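Notes from a long phone call with Tetteh Agbeko, who repairs accordions out of the back half of a former shoe store in Gerside. Typed up fast, sorry. He talks quick and I type slow.

He didn't start with accordions. Started with typewriters, then a neighbor handed him a squeezebox with a dead left side and that was it. "I had it apart on the kitchen table for a month. My wife ate standing up." 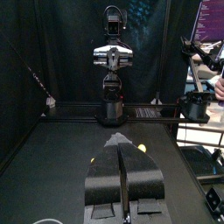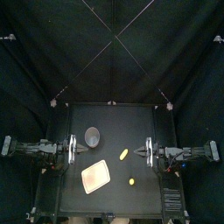
So, the reeds. Most people who call him think the bellows are shot. Mostly it's wax. The reed blocks are set in a mix of beeswax and rosin, and after forty years in an attic the wax goes brittle and the plates rattle loose. "You get a buzz, then a wheeze, then a note that only plays when you're pulling. People live with that for years. They just learn not to play that note."

A full rewax on a big instrument means pulling every plate, cleaning it, checking the leather valves, pouring new wax. He counts the plates in and counts them out again. One Redonar he did in August took 387 small pieces laid out on towels, in order, and then somebody opened the front door on a windy afternoon. He doesn't want to talk about the windy afternoon.

What does it cost? He's blunt. Charged 670 dollars for the last full job, and that was for a freind. "If the accordion is worth less than the repair I tell them before I open it. Some cry. Some say do it anyway, it was my dad's. Then I do it anyway."

I asked about tuning, figured it was like a piano. No. You scratch the reed. Scratch near the tip and the pitch goes up, scratch near the rivet and it comes down. Tiny bit of steel and you can't put it back. He learned on a wrecked Gidus he bought for 5 dollars at a church sale, and he ruined most of the right hand before he got the feel. Still has it. Won't sell it, couldn't sell it.

Then there's the tremolo question. Two reeds on the same note, one a hair sharp, and you get that shimmer. How wide depends on who's playing. Polka guys want it wide. The younger players bring him recordings on their phones and want it nearly dry. "I have an opinion. I keep it to myself and tune what they ask for. Okay, sometimes I tell them."

Parts are the headache. Leather he gets from a glove maker. Bellows tape he orders from a supplier two states over who answers the phone before 7 a.m. and not after. Buttons for the old Ticona models don't exist anymore, so he casts them himself, and the color is always slightly off. He showed one customer which button was new and she'd already found it.

Does he play? "Badly. Waltzes. I need to play enough to hear what's wrong." His daughter plays better, mostly fiddle tunes, and she tests the finished ones before they go home. She's got a faster bellows change and she finds leaks he misses.

He figures he's opened 1,000 cases by now, he keeps a notebook, and there's usually something inside. Pencil dates. A guitar pick. A grocery list in Italian, folded up under a bass block to stop a rattle. He put that one back where it was when he was done, the rattle came back without it.

Biggest advice for owners: store it standing on its feet, like you'd play it, so the valves hang right. Not in the garage. Not in the trunk of teh car. And play it a little every week even if you're lousy.

He's taking work again after Thanksgiving. Call first, the doorbell's broken.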